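03/08/2021 — Zurberg

**Folding clothes learned from hand-held grippers**

The Drellulora group at the Sotomayor laboratory has published the first results of its study on soft household objects. In this method a person does not control a robot from a distance. The person holds one gripper in each hand and does the task directly, at home, on a normal bed or table. The recordings are then used to train a policy for a robot with two arms.

For the study, 19 homes took part, and sweaters with thick knit were chosen as the main test. Such fabric is difficult for a robot — it stretches, and its edges are hard to find under a sleeve. 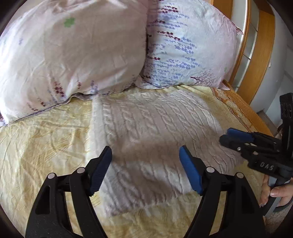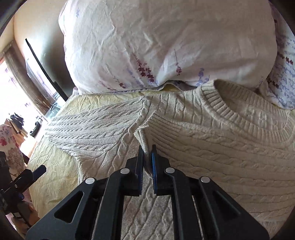
*Two grippers at work on a bed with a cable-knit textile. In the second picture, a ribbed cuff is between the jaws of one gripper.*

After training, the robot folded 67 percent of the sweaters in an acceptable way. With the earlier method, called Jarach, the same robot needed recordings made on the robot itself, and each home visit took two days. The authors write that most failures happened at the collar, where the policy often took two layers in place of one.

The next tests, on bed sheets and towels, are planned for April with four new homes. The data will be open to other groups on request.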